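Home > Computers & Electronics > Used and Refurbished

Is it worth keeping an old office desktop going, or should I give up and buy something?

Posted by marrowfat, March 2019

Our branch office closed and the furniture, plants and computers were offered to whoever had a car. I was slow, so the plants were gone, and I came home with a desktop tower that somebody in accounts had been using since before I was hired. They let me have it for 29 dollars, with a keyboard whose space bar has opinions.

It works. It takes long enough to start that I have learned to press the button and then go empty the dishwasher. Once it is up, it will show me email, it will open a spreadsheet, and if I ask it for a web page with a video on it, it makes a noise like a hair dryer in another room and thinks about whether I deserve it.

What I need it for: household bills, my mother's insurance paperwork, a family tree that has gotten out of hand (2804 people, most of them named after each other), and the occasional letter. I don't play games. I don't edit movies. I have a phone for looking at things I shouldn't be reading at midnight.

My brother-in-law says old computers are a false economy and I should buy a new laptop from Keritz, the place by the highway where they follow you around. My neighbor says to put in one of those solid state drives and it will run like new. These two have never agreed on anything, including where the property line is, so I can't use one to check the other.

I can spend 80 dollars without having a conversation about it at home. Beyond that there would be a conversation. What would you do? Also, is there anything in there I can break? I own a screwdriver and I've been told I'm careful, though the person who told me that was selling me the screwdriver.

Tags: desktop, upgrade, budget, old computer

3 replies

tin_lid_terry

Your neighbor is right. Don't tell him.

For bills, letters and a family tree, a computer spends very little of its time computing. Mostly it is fetching things from the drive, and an office machine of that age almost certainly has a hard drive with a spinning platter in it. That is your dishwasher interval. Swap it for a basic solid state drive and the same machine will start before you've found the dish towel. It is the only upgrade I know of that people notice without being told to.

Here is the order I would do things in.

First, copy off anything you care about. I mean the family tree. Put it on a USB stick, and then put it on a second USB stick, and keep one of them at your mother's house. 2804 ancestors went to a lot of trouble to be born and it would be rude to lose them over a loose cable. If the tree program has an export option, use that as well, so that you have the file in a form other programs can read.

Second, find out what you have. On Windows, open Task Manager and look at the Performance tab. Write down how much memory it says and what percentage is in use when you have your usual stuff open. If it says 4 GB and it's nearly all gone with one browser window up, more memory is worth buying. If you have 8 GB already, leave it alone and spend the money on lunch.

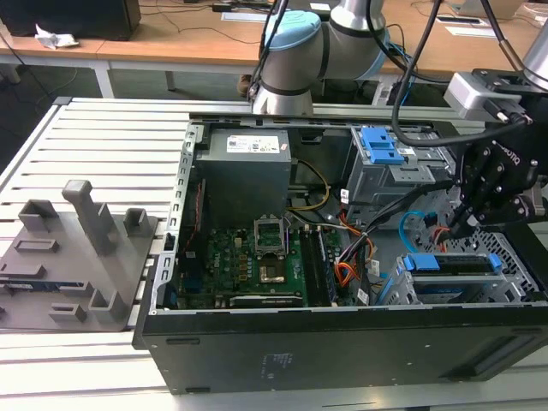

Third, buy the drive. You don't need a big one. People who do bills and letters tend to use a surprisingly small slice of whatever they've got, so check how full the current one is and get the next size up from that. Any plain 2.5-inch SATA drive will do. Skip the ones with flames on the box. You may need a small bracket to hold it in a bay meant for a bigger drive, and you may need a spare SATA cable if you want both drives in there at once. The bracket costs next to nothing. I have seen people get by with double-sided tape, and I have been one of them, and the drive doesn't mind at all as it has no moving parts to rattle.

Fourth, either clone the old drive or install fresh. Cloning copies everything across, including whatever accounts left behind. I would install fresh. You got this from an office, and there's no telling what kind of management software is still in there trying to phone a server that has been sold for parts. Check that the company doesn't want the old drive wiped, too. Somebody's payroll may be on it, possibly yours, in which case you can find out what the slow ones earned.

As to what you can break: less than you'd think. Shut it down properly, unplug it from the wall, and press the power button once afterward to drain what's left. Touch bare metal on the case before you touch anything else. Lay it on its side on a table with good light. Don't open the power supply, ever, for any reason. Don't take the processor out to look at it. Memory goes in one way only and has a notch to tell you which, and if you find yourself leaning on it with your full weight then you have it backward.

Take a picture with your phone before you unplug a single cable. I have been doing this for years and I still take the picture. The times I didn't are the reason I do.

Total should come in under your conversation limit if you only do the drive, and possibly if you do the memory too, provided you buy the memory used. It's one of the few parts I'm happy to buy that way, as it either works or it plainly doesn't.

hullex_fan_4000

just get a new one. i had a Hullex tower and spent all winter upgrading it and then the motherboard died and i had a really nice drive and really nice memory and nothing to plug them into. they are in a drawer now. brother in law is correct

also why do you have 2804 people in your family

4 people found this helpful

quietgable

I'd agree with the first reply on nearly everything, and with the second one about the drawer. I have that drawer.

A few things that haven't come up yet.

The operating system matters more than the parts. If the sticker says Windows 7, you should know that support for it ends next January, and after that you'd be doing your mother's insurance paperwork on something that no longer gets security fixes. So either plan on moving to Windows 10, which most office desktops of the last several years will run without a fuss, or try one of the lighter Linux versions. Linux is free and much friendlier than it used to be. The catch is the family tree. Check whether your program has a Linux version before you get excited, or you'll be moving all those people twice. There are free ones that read the usual GEDCOM files, and most of your names and dates should come across. Notes and photographs are where it gets messy, so open a few relatives you know well and see whether they still have their pictures.

Clean it. I'm always amazed at what people will spend before they'll spend ten minutes with a can of compressed air. The hair dryer noise is a fan running flat out, and the usual cause is a heatsink wearing a gray felt jacket. Take the thing outside. Hold the fan blades still with a finger or a pencil while you blow, and use short bursts with the can upright. I did my Sowa this way in November, on the porch, in a good wind, and wore most of it home. It got quieter at once, and so did my husband, who had been turning up the television to compete.

If it's still loud after that, the paste between the processor and its heatsink may have dried out. Replacing that isn't hard, but it's one step past what I would suggest for a first visit. See how you get on with the dust.

Replace the little round battery on the motherboard while you're in there if the clock keeps resetting itself. It's a CR2032, the same as in a kitchen scale. If the clock is fine, ignore this paragraph.

Electricity: somebody always asks. An older desktop uses more than a laptop, but for an hour of bills in the evening you won't see it on the statement. Leave it running day and night and you might. Turn it off when you're done. With a solid state drive you won't resent turning it back on.

Where I part ways with Terry is on buying the parts separately. Look at the refurbished places first. Uteo had a bin of ex-office desktops last time I was in, newer than the one you describe, some with a solid state drive already fitted and a short warranty. They were over your 80 dollars, but not so far over that the conversation would need to be held sitting down. If your machine turns out to be properly ancient, that's the better buy. If it's only middle-aged, do the drive and be happy.

And throw out the keyboard. Life is short and new ones are cheap.

Comments on this reply

marrowfat: Thank you both, and thank you Hullex person. It has 4 GB of memory and it was using all of it to show me the screen that told me so. The sticker says Windows 7. I've ordered the drive and some used memory and will go at the dust on Terry's instructions and your finger-or-pencil method. The tree is on two sticks. My mother has put hers somewhere safe, so that one's gone.

marrowfat: To answer the other thing, they were farmers.

tin_lid_terry: Make a third stick.

quietgable: Check the sugar bowl. Mine keeps everything in the sugar bowl.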